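Section 7: Coat Rack Task (Hanging and Removing Hangers)

7.1 Scope

This section covers set-up of the coat rack task for the Kindeck hand-held gripper and for the Dritent arm that runs the trained policy. It assumes the gripper has been charged, paired and calibrated according to Section 3, and that the operator has completed the tabletop tasks in Section 5.

The coat rack task is rated Assisted in this release. A person must be present and within reach of the stop button for every run on the arm. The rating applies to wire hangers without clothing. Hangers with clothing on them are rated Not Supported. Folding, ironing and buttoning are not covered anywhere in this manual.

7.2 What the system can do at present

The arm can take an empty wire hanger from an open hook and place it on another open hook of the same rack, provided the rack has not been moved since the last localization. It cannot yet do the following in a way that would let a household leave it alone:

- hang a coat by its loop
- separate two hangers that have tangled
- recover a hanger that has fallen to the floor
- work on a rack that sways when touched

Customers who ask whether the arm can tidy a hallway should be told that it cannot. The single motion described here is one part of that job, and a person does it faster. Holst, the training package supplied with the gripper, is intended to close part of the gap by collecting more demonstrations from people.

The release policy was trained on a base set of 500 demonstrations recorded at the Lornton site. Of these, 492 passed the automatic check. The rejected recordings were lost to marker dropout and are not included in the download.

7.3 Before you start

You will need:

- one hand-held gripper, with both fingertip pads fitted
- one free-standing coat rack with rigid hooks
- wire hangers of one shape
- one printed square marker, mounted flat on a stiff board
- a second person to hold the marker during localization

CAUTION: Check that the rack stands firmly before hanging anything on it. A rack that rocks will pass localization and then fail in the first run.

CAUTION: Wire hangers have sharp ends. Inspect each one and discard any with a loose or exposed tip. The mesh on the pads tears easily and is not covered by the warranty.

NOTE: Plastic and wooden hangers can be recorded, but Holst stores them as a separate object class. Do not mix them into a wire hanger session.

7.4 Preparing the area

1. Place the rack so that you can walk all the way around it with the gripper held at chest height.

2. Remove coats, bags and scarves from the rack.

3. Turn on the room lights and leave them on for the whole session. Do not switch between daylight and lamps partway through. If the room has a window, finish the session before the light changes noticeably or start a new one.

4. Mark the position of the rack base on the floor with tape.

5. Ask other people in the room to stay clear of the rack. They do not have to leave. Movement in the background is acceptable and is present in most of the base set.

7.5 Localization with a marker

1. Start Holst and select Task, then Rack, then New Session.

2. Hold the gripper level and point it at the rack. Keep the pads closed.

3. Have the second person hold the marker up beside the rack, printed side toward the gripper. The marker may be tilted. Fingers must not cover any part of the pattern or its border.

4. Wait for the tone. If there is no tone after several seconds, step back one pace and try again.

5. Walk slowly around the rack until the second tone sounds, keeping the hooks in view. The person with the marker stays in place.

6. Set the marker down away from the rack. Do not hang it on a hook.

NOTE: A glossy print will reflect ceiling lights and delay the tone. Use matte paper.

NOTE: If the rack is bumped at any time after step 5, repeat the whole of 7.5. Realigning the base to the tape is not sufficient.

7.6 Recording a demonstration

1. Press the trigger halfway to open the pads.

2. Approach the hanger from the side, with the pads on either side of the wire just below the curve. Approaches from directly beneath are rejected by the automatic check.

3. Close the pads fully. Pause before lifting.

4. Lift straight up until the curve clears the tip of the hook, then move away from the pole.

5. Move to the target hook. Lower the hanger until the hook carries its weight.

6. Open the pads and withdraw in a straight line. Do not brush the hanger on the way out.

7. Press Save or Discard.

Save failed attempts only if the failure was at step 5, and tag them Missed Hook. Discard all others. Operators tend to correct a bad grasp with a turn of the wrist that the arm cannot copy. Signe Kvaran's notes in Appendix C list the joint limits and should be read before the first full session.

CAUTION: Do not support the hanger with your free hand. The recording will look successful and the arm will drop the hanger when it attempts the same motion.

7.7 Running the policy on the arm

1. Mount the arm on its stand and lock the casters.

2. Repeat localization using the arm's own camera, as described in 4.3.

3. Set speed to Low. Other speeds are locked for this task.

4. Place one hanger on a hook that faces the arm.

5. Press Run and keep one hand on the stop button.

6. If the arm hesitates at the hook, allow it one retry. After a second hesitation, stop the run and take the hanger out of the pads by hand.

In acceptance tests supervised by Svend Bisgaard, most stopped runs ended at the target hook. Grasping was seldom the problem. Angled hooks near the top of a pole leave little clearance, and a small error in height makes the wire slide down the outside of the hook. Set the first trials on the lowest hooks.

7.8 Faults

No tone during localization: Marker covered, bent or too far away. See 7.5.

Tone sounds but map is tilted: Gripper was not level at the start. Begin a new session.

Hanger slips in pads: Mesh worn or dirty. Clean with a dry brush. Replace both pads together.

Arm stops above the hook: Rack has moved. Repeat localization.

Session shows as Rejected: Open the session log and read the first error only. Later errors usually follow from it.

7.9 Submitting sessions

Sessions are reviewed by Frida Hedegaard's group at Lornton. Include the rack height and hanger type in the notes field. Sessions without both are returned. Do not rename the files before upload.
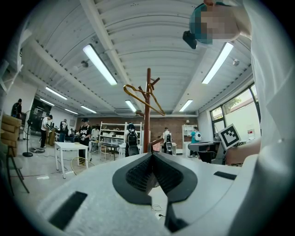 After upload, leave the local copy in place until the session status changes to Accepted. Store the gripper with its pads open and the battery disconnected.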